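Solberg Mito tower toolkit, reviewed
12/9/19
Filed under: Tools, Old PCs

I keep old office towers going for people who can't see why they should buy a new one, and I tend to agree with them. So when a kit comes along promising "everything you need inside any desktop", I'm the target, and I'm also the person most likely to be annoyed by it.

The Mito is a zip-up case from Solberg with 40 pieces in it. Count like a normal person and it's a driver handle, an extension, a lot of bits, two plastic pry tools, tweezers, a wrist strap and a little brush. I paid 82 pounds for mine in July. For comparison, the Penen driver set I've used for years cost me 15, and the only thing wrong with it is that I've lost the lid. 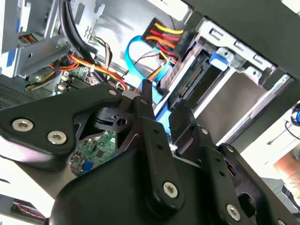
The handle first, as that's where the money is supposed to have gone. It's nicely weighted and the end cap spins freely. The bits fit tightly, which Solberg makes a fuss about on the box, and I'll admit they don't wobble. But the magnet is weak. A case screw will hang on if you hold the driver upright and don't breathe. Tip it sideways to get at a drive cage and the screw is gone, down behind the board, and you're fishing for it with the tweezers. Perhaps that's why they put tweezers in.

The tweezers are good, by the way. Fine points, and they meet properly.

Of the bits, I used the two ordinary cross-heads for nearly everything. The hex ones got used once, on a bookcase. There is a row of tiny ones for phones and a row of odd security shapes I've never met on a desktop computer, and I've been opening them a long time. It makes the number on the front of the box bigger, I suppose.

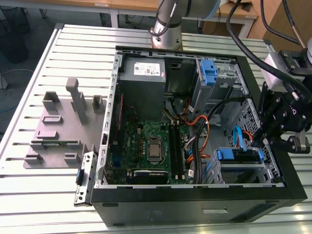

The extension is where I lost patience. It's too short to reach past a big cooler without your knuckles scraping on the fins, and it has a collar you have to pull back to free the bit. With clean dry hands that's fine. After ten minutes of dust it slips.

Then the wrist strap. The clip is painted, and the paint goes right over the part that's meant to bite on bare metal. I scraped mine back with a knife before I'd trust it. Åsmund Öberg, who lent me his older Mito to compare, has a plain steel clip on his, so somebody decided to change it. He also says his magnet is stronger, and having tried both I think he's right.

I wrote to Solberg about the strap. The reply thanked me for my interest in the range and suggested the Flivlow mat, sold separately. I haven't bought the Flivlow mat. 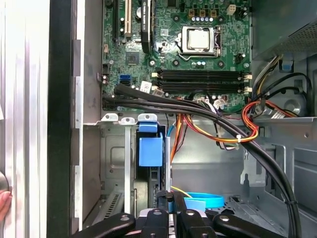
The brush sheds. I pulled 2 bristles out of a fan on the first day and went back to using a paintbrush.

As for the case, the zip is decent and the foam holds everything in place, though the slots aren't labelled and the bits are marked so faintly that I need my glasses and a lamp. If you drop the tray, set aside the evening.

Would I buy it again? At half the price I might, for the handle and tweezers. If you've got no tools at all and somebody else is paying, you could do worse. Otherwise get a cheap set with a decent magnet, a strap with a bare clip and a long thin screwdriver for the awkward corners. The Penen has gone back in my bag, and the Mito lives in the kitchen drawer for the bookcase.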